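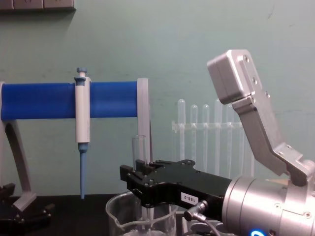
Filed under: Water quality › Household surveys
Last updated: April

3. Hardness of tap water across Clunthorpe

3.1 Where the water comes from

Clunthorpe is a wonderful place to study hard water. The town takes its supply from two very different sources, and the line between them runs through the middle of ordinary streets. The Amard borehole draws from chalk and feeds the lower town. The Antal reservoir collects rain from peat moorland and feeds the houses on the hill. Between the two lies a belt where the supply is mixed in the pipes, and where people who live a few doors apart will tell you quite different things about their kettles.

Earlier work on the town treated it as one supply zone and gave it one hardness value. We wanted to know how much was being lost in that single number, and the short reply is a great deal.

3.2 Collecting and testing the samples

We wrote to all 3,126 households on the supply register and asked for one bottle of cold water from the kitchen tap, drawn first thing in the morning after the tap had run for a minute. In the end 778 bottles came back in a usable state, which was far better than we had hoped for. A few more arrived half full or without a label and were left out. Most were handed in on a Saturday at the collection point in the market hall, where Lilla Győri checked each label against the register and wrote down whether the house had a softener fitted.

Hardness was found by titration with EDTA at a buffered pH of 10, and the end point was taken as the first clear blue with no trace of red. Small volumes of buffer and indicator were measured with single-channel pipettes of the usual kind (Figure 1). Each bottle was tested twice, and a third time if the first two results differed by more than two per cent. Glassware was rinsed with deionised water between samples – tedious, but well worth it when a soft sample follows a very hard one.

Bottles from homes with a softener were tested in the same way but kept out of the map. They made a lovely data set in their own right and are taken up in Section 5. 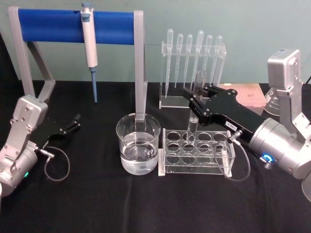
Does boiling the water remove the hardness?

Boiling removes only part of it. The calcium that is present with hydrogencarbonate comes out as limescale, while the calcium and magnesium present with sulphate stay in the water.

This matters a good deal in the lower town, where most of the hardness is of the first kind. We boiled 28 of the Amard samples for ten minutes, let them cool, filtered them and tested them again. Every one was softer than before, and the filter papers carried a pale crust that several of us could not resist showing to visitors.

3.3 The mixed belt

The most exciting result came from the streets in between. We had expected a smooth slope from hard to soft as one walks uphill. What we found was patchy, with hard water turning up well above the market square and soft water reaching down as far as Zitari Lane. The belt holds around 76 streets, and in many of them the two ends of the same street gave clearly different values.

The likeliest cause is the age of the pipework. Older mains were joined up piece by piece as the town grew, and some branches still take their water by a surprisingly roundabout route. Time of day may also play a part, as the reservoir is drawn on more heavily in the mornings. Our samples were all taken early, so we cannot separate the two effects – a second round of evening bottles from the same houses would settle it, and we would love to see it done.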